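How a School Buys a Robot

Buying a robot takes longer than buying a bike. A school or a library has to plan first, and the plan is mostly made of numbers.

Start with the job

Before anyone looks at prices, someone writes down what the robot should do. At the Stovden library, Isla Kerr wanted one small robot arm for the after-school club. Her note was short: "It should pick up a cup, move it, and put it down. Children will program it."

A note like that saves money. An arm that lifts a cup costs much less than an arm that lifts a car door.

What is a budget?

A budget is a plan for money. It says how much there is and what it will be spent on. The Stovden library had $4,000. Isla asked two companies, Flulis and Trunent, for a quote. A quote is a letter that says, "We will sell you these things for this price."

The Flulis quote was more than $4,000, so it was too much. The Trunent quote came to $3,614 and included the arm, a gripper, the cables and the delivery. A gripper is the part that works like a hand.

The costs that come later

The price of the robot is only the first cost. Parts wear out. The soft pads on a gripper get smooth and stop holding things well. Isla set aside $100 for new pads. She also had to think about these questions:

Is there a strong table to bolt it to?
Is there a plug close by?
Who will learn to use it, and how long will that take?
How long will the company fix it for free?

The last one is called a warranty. The Trunent arm had a warranty of 6 months. Isla wrote the end of it on the club calendar.

Try it on a computer first

Many robots can be tested before they are bought. A computer program called a simulator draws a make-believe room with make-believe objects in it, and a make-believe robot can practice there. If it can't reach the shelf in the simulator, the real one may not reach it either.

Hina Mirani helps run the club. She spent part of May trying kitchen jobs in a simulator. She found that a longer arm would reach more things but would not fit on the library table. They kept to the small one and named it James.
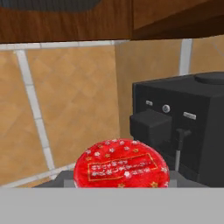
Why does a robot budget need money left over after the robot is bought?
Worn parts have to be replaced, and repairs may cost money once the warranty ends.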